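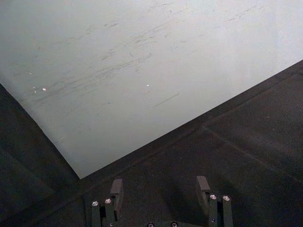
Manipulation Group: whiteboard erasing, fall term report

The student manipulation group spent October and most of November on a single task: wiping marker strokes off a flat panel with a two-finger arm. Members who missed the last few sessions can catch up from the notes below. The log sheets are in the Hirik binder next to the bench.

Setup. The arm is the Prulard, same as last year, with the parallel gripper and the wrist camera. The panel lies flat on the dark mat and is not clamped. We tried clamping it in the first week and dropped the idea, as the clamps took up most of the reachable area and the arm had to be taught to go around them. An unclamped panel slides if the eraser comes down too hard, so contact force now matters more than it did. Lumturie Vukčević set the limit in the controller and wrote the value on the inside cover of the log. Please do not change it without leaving a note.

Data. The group recorded 200 demonstrations by hand guiding. Each one starts with the fingers open and the arm parked at the near side of the panel, and ends when the operator judges the panel clean or gives up. Give-ups are kept and labeled as such. Of the full set, 29 were thrown out on review, nearly all for the same fault: the operator's sleeve or hand passed between the camera and the panel. Roll up your sleeves before recording.

Marks. Early demonstrations used long horizontal lines, and the first policy learned to make one long horizontal pass regardless of what was drawn. We switched to short slanted strokes, grouped on one part of the panel, with a stray mark placed well away from the group. The stray is the hard part. The current policy clears a group fairly well and then often parks without going back for the single stroke. Two explanations are being tested. One is that a thin mark takes up too few pixels at the working resolution. The other is that operators tended to leave the stray for last and then hurried it, so the recorded motion is short and inconsistent. A new batch with the stray erased first should separate the two.

Camera. The view from the wrist changes a good deal with arm height, and panel brightness changes with it. One end of a pale panel can read much lighter than the other under the room lights. Fixed exposure helped; leave auto exposure off. The old threshold script treats a dim corner as ink and should not be used for scoring. Score by eye from the final image until the replacement is checked in.

Gripper. Check the finger screws before each session. Run 3061 was lost when a fingertip block worked loose and the grasp drifted over the course of an hour - the log shows it clearly once you know what to look for, but we only found the cause the next day. The hex key lives in the top drawer and goes back there.

Schedule. The Trallance student meet has an erasing event this year. Entry videos must show the arm picking up the eraser, clearing the panel and returning to its start pose, uncut, with no one touching the equipment. We have not yet had a complete run that meets all of that. The pickup is reliable when the eraser is squared to the mat and poor when it is turned, so grasping practice gets the first half of each bench session from now on.

The next bench session is 2 December 2022. Bring a laptop if you plan to label. Sign-ups for arm time are on the sheet by the door, one slot per person until everyone has had a turn.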